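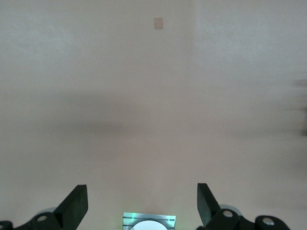 *The view from the wrist camera, fingers open, with the little tan square up ahead.*

I've been promising a post about the grippers since June, and people keep asking (well, Montserrat keeps asking, and she counts as people), so let me finally get on with it.

When I started this I had one arm and one gripper, and I thought the gripper was the boring part. You bolt it on, it opens, it closes. Then Rigoberto Inga lent me his spare, which he calls Salinas after the town where he grew up, and I put it on for an afternoon just to be polite and ended up keeping it for 3 weeks. Sorry again, Rigo!

My old one, Zakia, is a parallel gripper. The two pads slide straight toward each other on a rail and they stay at the same height the whole way, which makes life wonderfully simple when you're picking up thin things off a table. Salinas has black fingers on linkages, and it spreads much wider, but the tips travel in a bit of an arc as they close. So if you line up perfectly with the fingers open, you're a hair too high by the time they meet. I must have pinched empty air for a whole evening before I sat down with a pencil and drew the arc out. After that I added a small drop to the closing move and things got a lot friendlier.

I gave each gripper about 200 tries, on bottle caps, a deck of cards, wooden clothespins and a rolled-up pair of socks. Zakia was better with the cards and never really got hold of the socks. Salinas missed 19 times altogether, and most of those were cards, which I can forgive. On the clothespins I honestly couldn't tell you which I liked better, and I went back and forth on it with my coffee going cold.

The camera was the part I fussed over most. I'd been using one on a stand next to the table, and it's fine until the arm leans over and blocks exactly the spot you care about. With a wrist camera you always get to look where the fingers are going. The price is that the gripper takes up the whole bottom of the picture, and the light plays tricks on you. See that soft gray band of shadow across the pale surface? My first color threshold would have happily called something like that an object. I spent two nights on exposure settings before I gave in and loosened the threshold by hand, and I still don't love the numbers I ended up with.

Abundio Ocampo wrote to ask about the controller. I'm still on the Jedum board, and yes, I know, the fan is loud. I did try the Udo for a few days and the motion was smoother, especially on slow approaches, but I could never get it to reconnect after an emergency stop without restarting everything. If you've solved that one, please, please leave a comment.

For now Salinas stays on the arm (Rigo says I can hang on to it a while longer) and Zakia is in the drawer with her pads off, waiting on a new set I've ordered in softer rubber. I want to run the socks again once they come.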